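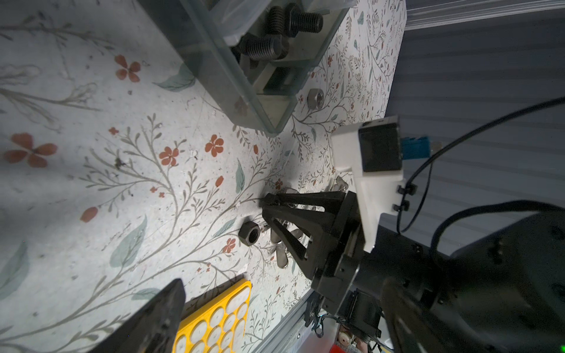
Which text of Lallcombe are we reprinting, the magazine serial or the paperback?

The paperback, with chapter 16 put back in from the serial.

Notebook, 2025-08-09, reprint desk

Writing that down first so I can point at it when the matter comes up again. Sudheer has asked for the decision in one line and he has it now. The rest of the entry is how we got there and what is still broken.

Read the two versions side by side up to chapter 14. The serial ran in Punwood in six parts and was plainly written to be cut off at exciting moments. Every installment ends with someone opening an airlock. When the author stitched it into a book for Hubmann he took out most of the airlocks and all of the recaps, and the middle is much better for it. The colony ship now takes its time getting to Clumano and you start to feel sorry for the people on board, even the navigator, who has three opinions and repeats them.

Chapter 16 is the trouble. It isn't in the paperback at all. The numbering runs 15, 17, and the contents page agrees, so somebody knew. Hannelore's theory is that Hubmann wanted the book shorter to fit a price. Sebastião thinks the author pulled it himself because it gives away that the ship's historian has been making up the history. I lean toward Hannelore, on the grounds that the historian's confession in 22 makes no sense if you haven't read 16. In the paperback she apologizes at length for something the reader has never heard of and everyone forgives her. I had put this down to the period.

Collation notes so far:

Captain's name has two spellings in the serial, one in the book. Use the book.

Clumano has two moons until chapter 9, after which there is one. Same in both versions. Leave it. Leonie wants a footnote and I said I would think about it, and I have thought about it, and no footnote.

"Almost 3000 sleepers" in chapter 2, 600 in chapter 11, with no disaster in between. The serial has an extra paragraph in 7 where a deck gets shut down. It is a bad paragraph but it does account for them. Open question. If we start putting back paragraphs for the sake of the plot we will end up reprinting the serial, airlocks and all.

Chapter 12, the word "slept" printed as "swept" four times. Reads surprisingly well. Corrected anyway.

Scan quality: Engelbert's copy of part four is the only one we have, and the inner margin is tight enough that the last few letters of each left-hand page have to be guessed. I guessed for most of the afternoon. Page 29 I guessed twice, differently, and prefer the second. The character recognition, for its part, is certain that the heroine's name is Mrs. Comma. Did a search and replace, then had to undo it in the one place where there was a comma.

Typing up chapter 16 from the magazine pages: finished, not proofed. It's longer than I remembered and has the only good joke in the novel, about the ship's library having a late fee that is now larger than the ship. Also two pages on hydroponic beans which I suspect nobody edited in any decade. They stay. I put them back with everything else.

Introduction: Leonie's draft came in and it's fine, if a little keen to tell us the book predicted things. It predicted beans. I've asked her to move the ending out of the second paragraph. She says anyone buying a reprint already knows the ending. I said the whole reason for the reprint is that they can't get hold of the book. We left it there and she went to lunch.

Cover: Sebastião has three roughs. First has a rocket, and the ship in the book is described over and over as round. Second has the round ship and looks like a lamp. Third is lettering only and I like it best, so it will lose.

Still to do:

Proof chapter 16 against the pages, out loud, with Hannelore reading and me following.

Decide the sleepers.

Ask Engelbert if he can face opening part four a bit wider. It's his magazine and his spine, so ask nicely.

Renumber nothing. 15, 16, 17, as the contents page should have had it.

Chapters 17 to 24 not collated yet. I looked ahead at 18 and there's an airlock in it.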